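2018年10月1日

マーカーの姿勢推定、とうとう直った! うれしくて眠れそうにないので、忘れないうちに書いておく。
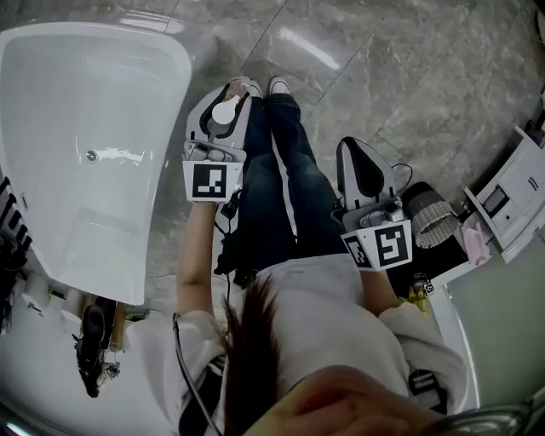
先週からずっと悩まされていたのは、左手の軌跡がときどき裏返る件だった。正方形のマーカーを一枚だけ見て姿勢を解くと、解が二つ出てくる。再投影誤差がほとんど同じで、どちらが選ばれるかはノイズ次第。手首をゆっくり回しているだけなのに、再生するとグリッパーが一コマだけ向こう側にお辞儀して、次のコマで何食わぬ顔で戻ってくる。これを学習データに混ぜたら、方策のほうも律儀にお辞儀を覚えるに決まっている。

右手は立方体のマウントで、二面見えていれば角が八つ使えるから、ほぼ裏返らない。だから最初は左だけの問題だと思って、左の検出の閾値ばかりいじっていた。これが遠回りだった(丸二日!)。

今日やったのは、まず解を一つに決めるのをやめること。二つの候補を両方とも持ったまま時間方向に流して、速度と角速度の変化が小さいほうの列をあとから選ぶ。要するにビタビ。状態が二つしかないので計算はタダみたいなものだ。コードは150行で済んだ。書いている途中から、これは効くぞという手応えがあって、昼ごはんを食べるのを忘れた。

試したのは浴室で録った3,712フレームの列。つるつるの石の床は照り返しがあるし、浴槽の内側も光るし、マーカー検出にとっては嫌な場所だけれど、そういうところで動いてくれないと家の中では使えない。古い版では裏返りが43回。新しい版では5回。しかもその5回は全部、検出が途切れた直後に集中していた。切れ目をまたぐときに履歴を捨てていたのが原因で、つまり直し方までわかっている。こういう残り方をするバグは大好きだ。

夕方、サナー・エル・ハティーブ(Sanaa El Khatib)さんと通話。グラフを見せたら「左右の相対姿勢も拘束に入れたら?」とあっさり言われた。両手で一つの物を持っている区間なら、左右の距離はほとんど変わらないはずだ、と。なるほど! 片手ずつ解くことしか頭になかった。ただ、いつ両手で持っているのかをどう判定するかは別の話で、開閉幅を見るだけだと空振りも拾いそう。ここは少し考えたい。

それから時刻合わせ。左右のストリームのずれはいままで手で直していたが、Lerklowの再生ツールに相互相関で合わせる機能を足した。録り始めに両手を同じように振っておけば、角速度の山がそろうところを勝手に探してくれる。波形がすっと重なる瞬間が気持ちよくて、意味もなく何度も再生してしまった。画面の左の波形が青、右がオレンジ。色を逆にしたくなったが我慢した。

Bakosの計画器につなぐほうは今日は手つかず。あちらは座標系が右手系でZ上、こちらはカメラ基準でZ前なので、変換を一か所にまとめないとまた泣くことになる。二月にそれをやって、符号ひとつのせいで腕の先が机の下に潜ろうとしたのを思い出す。変換関数には必ず「どこから、どこへ」を名前に入れる。自分との約束。

Skedevsideの定例までにやること。切れ目で履歴を引き継ぐ。反射で縁が欠けたマーカーは捨てずに重みを下げる。左のマウントも立方体にできないか相談する(重さが増えるのは嫌だが、面が増えるのは正義)。古い列を全部かけ直すスクリプトも要る。Grulliaの計算機が夜は空いているので、そこに流せばいい。

そうだ、かけ直しの前に、単体テストに裏返りの例を一つ入れておくこと。一番ひどかった区間を切り出して、名前はもう「お辞儀」に決めた。

もう一回だけ再生を見てから寝る。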